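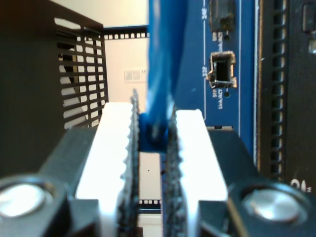 Netzumstellung im Gemeindearchiv Undov: Hinweise für Nutzerinnen und Nutzer

1/9 Das Gemeindearchiv Undov stellt im Dezember 2019 sein Hausnetz um. Betroffen sind der Lesesaal, das Magazin und die Verwaltung. Wir informieren in diesem Faden über Öffnungszeiten, Bestellungen und den Zugang zu den Digitalisaten.

2/9 Der Lesesaal bleibt während der Arbeiten geöffnet. Von den 12 Arbeitsplätzen mit Netzanschluss steht zeitweise nur die Fensterreihe zur Verfügung. Eine Reservierung wird empfohlen und ist telefonisch oder am Empfang möglich.

3/9 Bestellungen aus dem Magazin nimmt das Archiv vorübergehend auf Papier entgegen. Die Bestellscheine liegen am Empfang aus. Bitte tragen Sie Signatur und Benutzernummer vollständig ein - unvollständige Scheine können nicht bearbeitet werden.

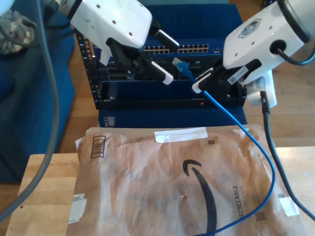

4/9 Scheine, die bis zum Mittag abgegeben werden, werden am selben Nachmittag ausgehoben. Für die Bestände im Außenlager Cliletti gilt weiterhin eine Frist von zwei Werktagen.

5/9 Die Digitalisate des Nachlasses Dijkstra (316 Mappen) sind über die Website vorübergehend nicht abrufbar. Im Lesesaal können sie an einem gesonderten Rechner eingesehen werden. Ansprechpartnerin ist Marijke Van Beek.

6/9 Die Kartensammlung ist nicht betroffen. Alle 496 Blätter können wie gewohnt im Original vorgelegt werden, sofern ihr Erhaltungszustand dies zulässt. Über Ausnahmen entscheidet die Restaurierung unter Leitung von Kerttu Mustonen.
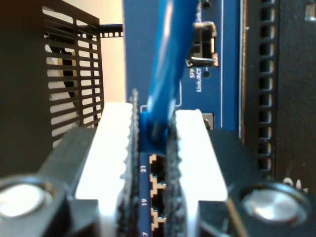

7/9 Wer im Lesesaal mit eigenem Gerät arbeitet, wird gebeten, die künftige Regelung zu beachten. Das Funknetz bleibt Besucherinnen und Besuchern vorbehalten, die ausschließlich im Katalog recherchieren. Für den Abruf großer Bilddateien ist der Anschluss per Ethernet-Kabel vorgesehen, wie es hier in Blau zu sehen ist. Leihkabel gibt der Empfang gegen Vorlage des Benutzerausweises aus; sie sind am Ende des Tages zurückzugeben.

8/9 Reproduktionsaufträge werden weiterhin angenommen. Bei Aufträgen über 200 Aufnahmen verlängert sich die Bearbeitung um eine Woche. Die Gebühren bleiben unverändert.

9/9 Rückfragen zu laufenden Aufträgen beantwortet Gerrit Van Acker, Rückfragen zur Benutzung Els Verbeke. Änderungen der Öffnungszeiten werden an dieser Stelle und durch Aushang am Haupteingang bekannt gegeben.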